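Boards > Handheld capture > Procedures and house rules > Finger pad wear limits

Search this board Advanced Go

t_hirose
We run hand-held grippers with printed fingers for tabletop pick tasks. Our written procedure says to replace the finger pair every 500 episodes. I want to change this to replacement on condition, with an inspection at the start of each session. Has anyone got a limit they are willing to put in writing? "Replace when worn" is what we have for the tool at Kevdale and three operators read it three ways.

reiko.h
We use a fixed count, 400, and no inspection. It is wasteful on soft objects but it can be audited. With condition-based limits you end up with two tools at different states of wear feeding the same set, and the log does not tell you which was which.

t_hirose
The log can tell you if you give each pair a serial number and enter it per session. Ours are scratched on the back face.

A count also assumes the episodes are alike. Rigid things with a coarse surface, mesh in particular, take material off the edge much faster than a sponge does. Our draft treats the contact face and the edges separately. Any loss on the contact face inside the grip area means the pair is changed. Roughness on the edges is allowed as long as it does not reach the face.

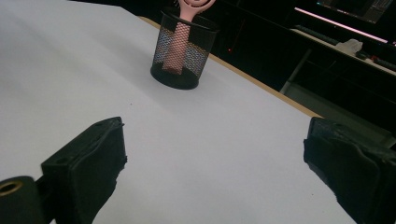 The second part of the draft covers the work surface. One object or one nested set per episode, placed upright if it is meant to stand, clear of the table edge by at least one finger length. Surface wiped between objects. Background left as it is, but no change to the room lighting within a session.

isamu_k
Agree on serial numbers. Disagree on the background. If the rule is that lighting is fixed, then anything that lights up belongs under the same rule: strips, monitors, indicator lamps. We had a set of 3221 episodes where a monitor went to sleep part way through, and sorting it out afterwards took longer than recording it.

reiko.h
How do you treat a nested set? If the task is to take an item out of a cup, is a tipped cup a failed episode or a valid one?

t_hirose
Valid if the item comes out and the cup stays on the table. Marked "disturbed". The Flusari sheet calls it a failure, and I think that throws away useful recordings.

reiko.h
I would keep it as a failure. An operator who knows a tipped cup is accepted will stop trying to avoid it.

isamu_k
Put both flags in and let whoever uses the set decide. It is one extra column.

t_hirose
That is workable. I will add the column and put an inspection interval of 30 episodes for coarse objects. Fixed count stays as an upper limit until we have wear figures from July.

Comments (3)

Kaede Murakami
Change fingers as a pair, always. We replaced one side only and the closing point moved.

itsuki_n
What about the inserts? If the bushing is loose, fresh fingers will not help. It ought to be in the same inspection.

wandix_bench
Is the draft available anywhere? We still work from the old Hoshino checklist and it has nothing on edges.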